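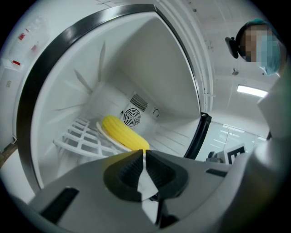

Unit 7. Building a Hand-Held Gripper in the Shared Workshop

Purpose of the unit

Students will assemble a two-jaw gripper that is held and operated by hand, fit it with replaceable finger pads, and use it to reach objects inside enclosed spaces. The same jaw assembly is mounted on the Ollow arm in the following unit. Work that is careless at this stage will have to be repeated before the arm can be used.

The unit assumes that students have completed the workshop induction and can read a simple assembly drawing. No programming is required.

Materials

Each pair receives one Jurnum jaw kit, consisting of the printed housing in two halves, the jaw joint, two pad carriers, and a bag of fasteners. The bag holds 19 screws in two lengths. The longer screws belong to the joint only; in the housing they will split the plastic.

Pads are cut from the ribbed sheet stored in the Meteck drawer. Scrap pieces should be used for trial cuts.

Assembly

Sand the inside faces of the housing until the two halves close without force. Fit the jaw joint dry and move it through its full travel. It should move freely, with no side play that can be felt at the tips. Add grease sparingly.

Attach the pad carriers next, then the pads. The ridges must run across the direction in which the object would slide. Press each pad down from the center outward and leave it under a clamp overnight. Pads that lift at the corner should be replaced and not glued a second time.

Close the housing last. Check that the trigger line is not pinched at the rear.

The reaching exercise

A gripper that performs well on an open bench often performs poorly inside a chamber. The housing is wide, the rim of the opening limits the angle of approach, and the operator's view is partly blocked by the tool itself. The exercise uses an appliance with a round opening, with a white rack in the lower part of the chamber and a corn cob on an oval plate as the object.

A corn cob is a demanding choice. It is rounded and uneven, and it rolls when touched from one side. When the cob lies at a diagonal, as it does on the plate, a straight approach brings one tip into contact well before the other. Students should turn the wrist until the jaws lie across the cob before closing them.

Procedure:
1. Confirm that the appliance is unplugged and the door is fully open.
2. Bring the gripper to the opening with the jaws apart and pause at the rim.
3. Advance slowly. Keep clear of the fan grille at the back and the fins on the side wall.
4. Align the jaws with the cob and close until both pads touch.
5. Lift straight up before drawing back.
6. Return the cob to the plate and repeat from a different angle.

The test load for the finished tool is 300 grams, held for one minute with no visible slip. Record failed attempts as well as successful ones.

Workshop rules

Hair must be covered or tied back. Masks are worn while sanding. Food items used in exercises are not to be eaten. Tools are returned to the Gunawan cabinet by 5 p.m.

Submission

Hand in the completed gripper, the attempt log, and one page on the changes you would make to the jaw shape. Logs are due at the end of April.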